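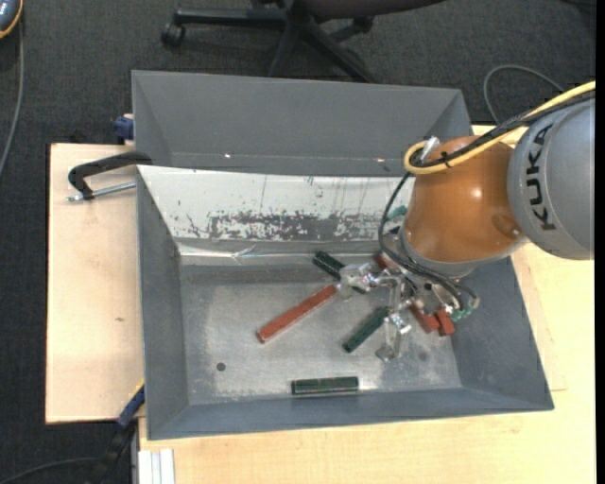 Feb 5, 2018
By Imani Mwakalinga
Filed under: Workshop Notebook, Paper and Binding
3 min read

Entry 204. Continuation of work on the Tsoukalas ledger, received from the Valtdale parish archive in August.

The text block has now been separated from its boards. The volume is dated 1854 on the first ruled page, in the same brown ink used for the accounts. The spine lining was removed with a methylcellulose poultice, applied in short sections and lifted with a bone folder. The old animal glue softened evenly except at the tail, where a later repair had been made with a harder adhesive. That area was left dry and reduced mechanically with a scalpel. No losses to the folds.

Sewing. The original structure is all-along sewing on raised cords. Two of the cords are broken at the front joint and the thread has failed through the first three gatherings. The remaining sewing is sound - I do not propose to take the book down completely. The broken cords will be extended with new linen, frayed out and pasted, and the three loose gatherings resewn through the existing holes.

Paper. Gathering 2 has a tear running from the fore edge into the ruled columns. It was closed with wheat starch paste and a light kozo tissue, toned beforehand with dilute acrylic. The first batch of tissue dried too warm in color against the page and was discarded. The second, with a little raw umber added, is acceptable in daylight and under the bench lamp.

Ink. Spot tests with bathophenanthroline strips gave a positive result for free iron on the opening pages and on the final account. Aqueous treatment is ruled out for the present. Paste for all further repairs in the written areas is to be used as dry as practical, and each repair pressed between blotters for 25 minutes before it is checked.

Boards and leather. The calf is powdery along both joints. A small area inside the back turn-in was consolidated with Restitum at the usual dilution. It darkened slightly on application and had not fully recovered by the end of the day. To be examined again before any decision is made on the spine. If the darkening persists, the Zallex wax will be tried on the opposite turn-in for comparison.

Outstanding:
- order linen cord, same gauge as the sample in the drawer
- fresh paste, the present jar is thin
- ask Valtdale whether the loose receipt found between the last leaves is to be returned in place or housed separately
- photograph the spine before new linings go on

The text block is under light weight in the small press. Please do not move it.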